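Kitchen corner thread, because I have been staring at mine all week and I have opinions now. Numbered so I don't lose my place.

1/ We moved into the Vosthorpe place in October and I never really set up the kitchen. Stuff landed on the counter on day one and stayed there. The corner by the stove gets the worst of it, even though it's the spot I use the most!

2/ So the new rule is that only things I use every single day get to live on that counter. Microwave stays. Mixing bowl stays (I use it for everything, salad, pancake batter, popcorn, don't judge). The toaster went to the pantry and I miss it less than I thought.
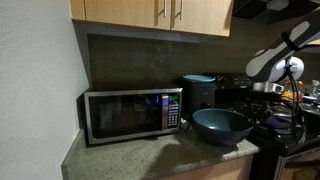
The corner, with the microwave and the teal bowl that made the cut.

3/ Can we talk about honey-colored cabinets? I was all set to paint ours white. I even had a can of Varton primer in my cart for $35. But with the dark backsplash under them they look so warm, and I've gone off the whole idea. Cabinets are staying wood. Final answer (for now).

4/ Speckled counters, though. Great at hiding crumbs, so great that I wipe the whole thing down twice and still find toast bits with my elbow. If you have them, wipe toward the sink with a damp cloth and then go over it again dry. Takes a minute.

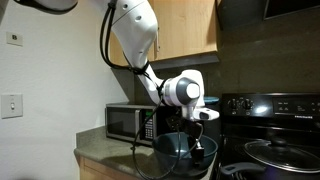
5/ Cords! I bought a pack of those little Furnov cord clips and only used two so far. The rest are in the junk drawer, which is a thread for another day.

6/ The pot question. I have a big blue-gray one that is way too pretty to hide in a cabinet and way too big to leave out. It's got that shiny glaze that goes pale where the light hits it and I love it so much.

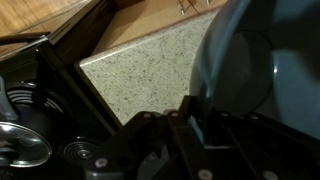 I tried it on top of the fridge for a while and couldn't reach it without a chair, so that was out. Right now I'm leaning toward the low shelf by the door, if I can talk myself into moving the cookbooks. Gilbert has a shelf riser that would fit, but I want to measure first.

7/ Next up is the drawer under the oven. Send me your lid storage ideas please, I have so many lids.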